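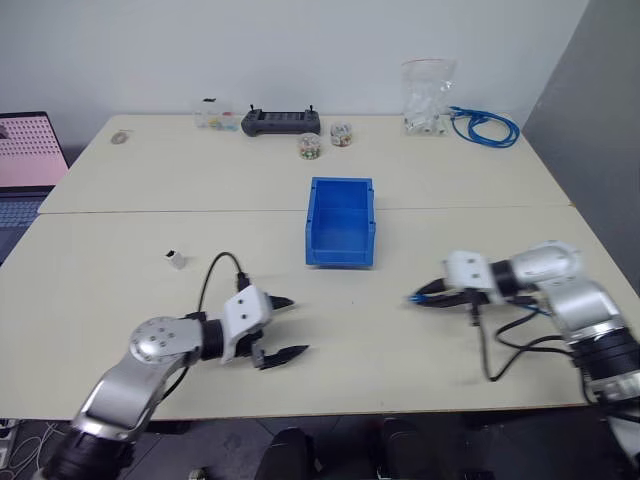

The two tables pushed together, blue bin in the middle.

Wednesday, late afternoon

Third round of the sourdough rye tests and I am so pleased I can hardly write straight. The 18-hour sponge finally did what Dorota has been promising it would do. Crumb is even right down to the base, no gummy line, and the flavor is miles ahead of the short one (sweet first, then that nice sharp edge at the end). I ate two slices standing up and had to stop myself.

What changed since last time: same Rurby whole rye flour, same starter, but I dropped the starter in the sponge to 9 percent and left it in the cool corner by the back door overnight. Hydration I kept at 105 percent over the whole recipe, scald included. Renato thought that was asking for trouble, and on the first two rounds he was right! With the longer sponge the paste holds together much better. It still sticks to everything, so wet hands, wet scraper, wet spatula, and don't bother trying to shape it on flour.

Notes on the scald, as I forgot to write them down in September and paid for it. Boiling water onto the malt and the coarse rye, stir hard, lid on, then hold it warm until it tastes sweet. Mine tasted of wet cardboard after one hour and of honey after three. Big difference. Don't rush this bit. Parviz holds his for five and says it gets better still, so that's one to try.

Baked two tins hot for the first part, then turned the oven down and left them until the middle was properly done. Tin A (the old Jovell one with the dented corner) took longer than tin B. Same as last time, so I'm going to say it's the tin and stop blaming the oven.
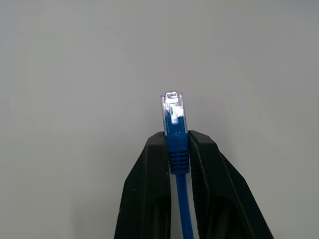 The temperature log for the sponge has a hole in it between midnight and four, right where I wanted to see the curve. The probe itself was fine, checked it in ice water and again in the kettle. İlker looked over the setup and reckons the link to the logger dropped out, so we're starting with the cheapest part and swapping that first. If there's a gap again tomorrow, he'll look at the logger. The part of the curve I do have is lovely, a slow slide down and then a little rise toward morning when the sponge really got going.

Tasting, all from loaves cooled overnight in a cloth:
Short sponge: flat, a bit dusty, good crust.
Medium: nicer, sour comes in too early.
Long: yes. This one.

Sevim wants more caraway. I want none. We'll split the next batch and put them side by side, and she's bringing the smoked butter from Eren, which may not be a fair test of anything but will be delicious.

To do
Feed the starter tonight, double amount.
Order more malt, the dark one this time, only enough left for one scald.
Line tin A with paper and see if the base still sticks.
Ask Dorota if she ever cuts the salt in the long version. Mine read a touch salty on day two.
Keep one long loaf wrapped until the weekend and slice it thin. She swears day four is the best day and I'd love to find out.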